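September, 7 a.m. Second pass through the Drusano quintet, Dokau pressing, side 2. Pitch runs sharp against the Brendley transfer. Slow movement from bar 46 is taken well under the printed tempo, and the cello is recessed throughout.
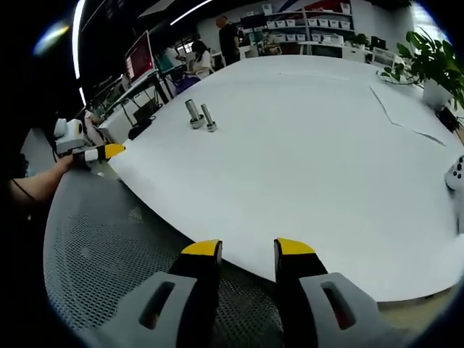 White table, two metal pins.

Compared the Wogan reissue. Same master, less surface noise, top end filtered. The repeat at bar 181 is cut in both. Kept the Dokau for reference.

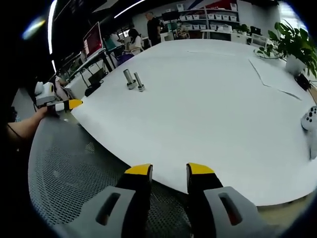 Page last changed: September, 5 p.m.

Still to check: matrix numbers, and whether the scherzo is a different take.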